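Old wheat, new prices: a morning at the Brulley open day

Sep 11, 2019

The sign on the highway out of Drukville says HERITAGE GRAIN OPEN DAY and underneath, in smaller letters, $10 PER CAR. I'd been meaning to go for a few years. I bake a fair bit, I grew up with wheat on three sides of the house, and I have paid silly money for flour with a drawing of a sheaf on the bag. I wanted to see whether there was anything in it.

Brulley is a mixed farm with a stone mill in what used to be the shearing shed. Most of it still grows ordinary modern wheat, which gets trucked off to the silo like everyone else's. The heritage paddocks are down the back near the creek, and they are what you're there to see. Nothing on the website mentions the ordinary wheat. You drive past it for a good while before you get to the car park, and it looked very healthy.

Dalibor Pešek runs the place and led the first walk. He is a good speaker, clearly knows his dirt, and didn't talk down to anyone. He'd lost his voice a bit by the end, what with the wind. The two varieties they grow for the mill are called Shirima and Anstead. Shirima is the tall one, or will be, and Anstead is shorter in the straw with a redder grain. In September neither of them looks like much. It was knee-high green stuff, and if you had swapped the signs around I doubt anybody in the group would have noticed, me included.

The story we were given is that both wheats were common in the district before the newer varieties pushed them out, and that a handful of families kept a bit of seed going for chook feed. I asked how they knew it was the same wheat. Seed that's been sitting in farm sheds for generations gets mixed up. You get strays off the header, you get a bag with the wrong label, somebody's uncle dies and the tin just says "good one". Dalibor said, fairly enough, that they'd had to go on what people remembered and on how the plants looked. He said they'd pulled out anything that didn't match for the first few seasons.

But what were they matching it to? There was an old drawing, apparently, and a description in a farm diary. I asked to see the diary and was told it was with the family. Fine. I'm not saying it's wrong. I'm saying that "heritage" on the bag is resting on a drawing and some chook feed, and the bag doesn't mention either.

Yield came up next, from a bloke in a work shirt who'd obviously come for that and nothing else. The trial strip of Anstead gave them 253 kilos last harvest. He asked what size the strip was, and there was some back and forth about whether you count the end that got flooded. We never did get an area. Without one, the number doesn't tell you anything, and it was on a poster in large type.

The part about flavour was where I started to get restless. We were told that old wheats have a depth that modern wheat has lost. We were also told the flour is stoneground, milled fresh and left with the bran in. Any one of those will change how bread tastes. If you take a modern wheat, mill it that morning on the same stones and leave the bran in, you might get the same loaf. They have a shed full of modern wheat a short walk from the mill. I asked if they'd ever tried it side by side. Dalibor laughed and said he'd thought about it.

I would happily go back and pay another ten bucks for that.
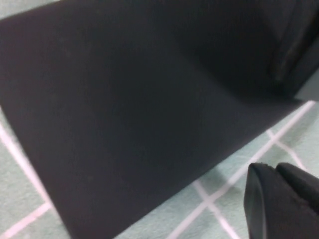
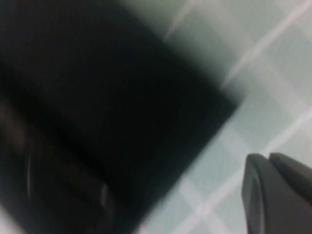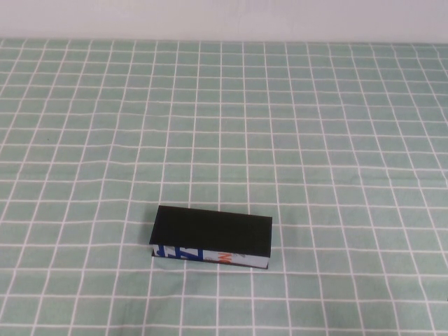
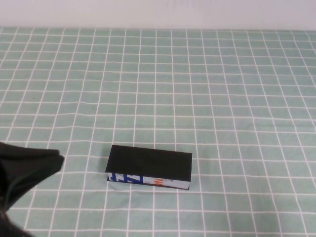

FARM VISITS

The seed room

After the paddock walk we were split up, and my half went to the seed room first. It's a cold room, bought second-hand off a florist, with shelves down both sides and jars on all of them. They say they hold 2763 samples. It's an impressive thing to stand in, and it's freezing, so take a jumper.

I had more time for the seed room than for anything else at Brulley. Somebody has written out every label by hand with the year, the paddock and who gave the seed. There's a ledger to go with it. When I picked a jar and asked about it, the young woman looking after us found the line in the ledger without any fuss and read it out. It was a barley, from a garden in Drukville, given by a man who'd written "not much chop" next to it. I liked him.

What I couldn't get a clear answer on was how much of it still grows. Wheat seed keeps well if it's cold and dry, but it doesn't keep forever, and a lot of those jars had lived in sheds before they got there. She said they test some every year. I asked what happens when a jar fails. She said it stays on the shelf so there's a record. So the total on the brochure counts the dead ones too. That seems worth saying out loud when you're asking people to sponsor a jar, which they are, with a form by the door.

The mill

It is loud, it's dusty and it's a pleasure to watch. The stones turn slowly and the flour comes out warm. The miller let us each put a hand under the chute, and it did smell lovely, sweet and a bit grassy.

The talk was the usual one. Roller mills strip out all the good stuff, stone mills keep it in. That's only partly right. A roller mill separates the grain so that you can sell white flour, and you can also put everything back together at the end if you want to. A stone mill followed by a sieve takes bran out as well, and there was a sieve right there with a tub of bran under it. I asked if the white flour they sell is sifted and the miller said yes, of course, how else would you get it. He was perfectly open about it. It's the leaflet that isn't.

There was a claim on the wall that people who can't eat bread can eat theirs. I'm going to be blunt about that one. Wheat is wheat. If you have coeliac disease you can't eat Shirima or Anstead or anything else in that shed, and a poster that leaves room for hoping is a bad poster. I said so to the miller, who said it was up before he started. Two other people in our group nodded, and one of them took a photo of it. I hope it's gone by next time.

Bread and lunch

There was a tasting table with four loaves cut up on boards. The Anstead loaf was dense and a bit sour, good with butter. The Shirima loaf was paler and had a nice open crumb, and I went back for more. It wasn't until I asked for the recipe that I learned it was half bakers' flour. The woman serving said straight Shirima goes flat on her, it just spreads out like a cow pat, and she needs something in there to hold it up.

Which is what my grandmother would have told you about the flour she grew up with. She was delighted when the stronger stuff came in. We tend to leave people like her out of these stories. Farmers didn't drop the old wheats in a fit of madness. They dropped them when rust went through, or when the tall straw fell over in a storm the week before harvest, and they'd had enough.

Lunch was soup and a roll, plenty of it, and the tea was free.

Does it stack up?

Partly. I think there are sound reasons for keeping old seed. You might want the rust resistance, if there's any in there, or the ability to get by on poor soil. You might just want it kept. Those are reasons for a good cold room, fresh growing out of the old jars and a proper trial with the sizes of the plots written down. They're less of a reason to pay three times as much for a bag of flour.

To be fair to Dalibor, he said something close to this himself over the soup. The flour pays for the seed room, and the seed room is what he cares about. People won't hand over money for a fridge full of jars, but they will for a nice bag. I'd have more patience with the nice bag if it said that.

He also told me they sow a small demonstration block in March, earlier than they'd like, so there's something to look at if schools come through in winter. Most of it gets eaten by kangaroos. There was no poster about that, and I'd have read it with interest.

I bought a small bag of the Anstead wholemeal. I've made two loaves so far, one with a bit of honey and one without. The first was a brick and the second was pretty good, and I'd changed the water, the oven shelf and the proving time in between, so don't ask me what did it.

If you're going

Take the creek road in, and ignore the map on the flyer, which has the bridge in the wrong place. Cash only at the gate, cards in the shop. Gumboots if it has rained at all. The toilets are behind the machinery shed and there's a queue after the first walk finishes. Dogs have to stay in the car, so leave them at home. The second walk covers the same ground as the first with a smaller group, and you'll have a better chance of getting a question in. Ask about the size of the strip.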